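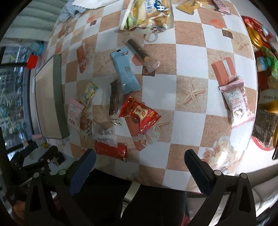

Search this site Search

How to run a snack-sorting table at an open day
July 29, 2018, by the Kikeck workshop desk

We ran this table at the Vultarthorpe open day in February. Visitors used hand-held grippers to pick up wrapped snacks and set them in a tray. You can do the same with one table and 2 grippers.

1. Cover the table with a cloth and tape it down underneath.
2. Put out snacks of different sizes and wrappers. Mix stiff packets with small twisted candies. We bought 400 pieces and had enough for the day.
3. Set the tray within easy reach of a seated person.
4. Show the grip once. Open the fingers wide, lower them over the packet, close slowly, then lift.
5. Let each visitor move five pieces before changing over.

Crimped ends slip, so tell people to aim for the middle of the packet. Wipe the finger pads at lunch. Check the pivot pins before opening and again at closing.

Bedico has a print-out of these steps at its front counter.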